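Ticket: Sorting app keeps merging two listings into one
Product: Plurkeder desktop, inventory module
Opened by: Nesbridge Consignment, back office
Status: Closed (workaround)
Priority: Normal (submitted as Urgent, changed by support)

Original report

We sell secondhand shoes, coats and the occasional lamp. Every item gets a listing in Plurkeder with a title, a size, a price and one photo. As of the July update, whenever we save a new listing, an older one disappears. It doesn't go to the trash or the archive. The new listing then shows up with the old one's price, so for most of a morning we were offering a wool overcoat for what we usually ask for a mug.

We have restarted the computer. We have restarted it again with more feeling. Please advise.

Support reply, 9:40 a.m.

Thank you for your report. Please confirm that you are running the latest version. Please also clear your cache and try a different browser.

Customer reply, 9:52 a.m.

It's a desktop program, so there is no browser. We did open a different one out of courtesy. No change.

Support reply, 11:15 a.m.

Apologies, that was our standard first answer. Could you send the item numbers of two listings that merged, and a photo from one of them? We'd like to see whether the photo survives when the rest of the record is replaced.

Customer reply, 11:30 a.m.

Items 45 and 200. Number 45 was a pair of white clogs, number 200 was the overcoat. After saving 200, we got a coat called "Clogs, white, slip-on," at the clog price, with the clog photo. A customer has already asked if it runs true to size.

The photo came through fine, and it opens at full size from the listing:

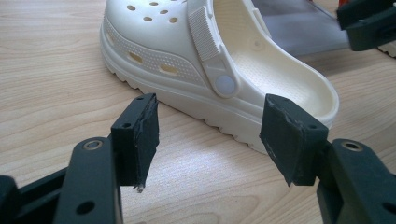 Steps we tried, with results

1. Saved a test listing with no photo. It saved correctly and nothing vanished. We felt hopeful for about as long as it takes to make coffee.

2. Saved a test listing with a photo. It ate a pair of rain boots.

3. Saved the same listing with the photo added afterward. Fine. Rain boots still missing, but no new casualties.

4. Turned off "Smart Match" under Settings, Listings. It turned itself back on when we closed the window.

5. Turned off Smart Match, then pressed Apply, then OK, then closed the window. It stayed off. There is a small note under Apply saying OK does not save changes. We'd like to know what OK is for.

6. Saved a new listing with a photo while Smart Match was off. No merge.

Support reply, 2:05 p.m.

Thank you, that narrows it down nicely. Smart Match compares each new photo with your existing ones and offers to combine duplicates. In the July update the offer was dropped and it simply combines them. It is also less picky than intended. In your log it rated the clogs and the overcoat as a "strong match."

Please leave Smart Match off until the next release. Merged records are kept in a hidden file called Jullov, named by a developer who has since left. Use Tools, Recover, Show Hidden, and tick the ones you want back.

Customer reply, 3:20 p.m.

Found it. There were 23 records in there, including the rain boots and a lamp we had assumed was stolen. All restored. Prices came back right on everything except the Grímsdóttir sweaters, where the accented letters turned into question marks. We fixed those by hand.

We'd still like the OK button looked into.

Support reply, 3:31 p.m.

The OK button is working as designed. Closing this ticket. Please rate your experience from one to five stars.

Customer reply, 3:33 p.m.

We picked three and pressed OK. Let us know if it saved.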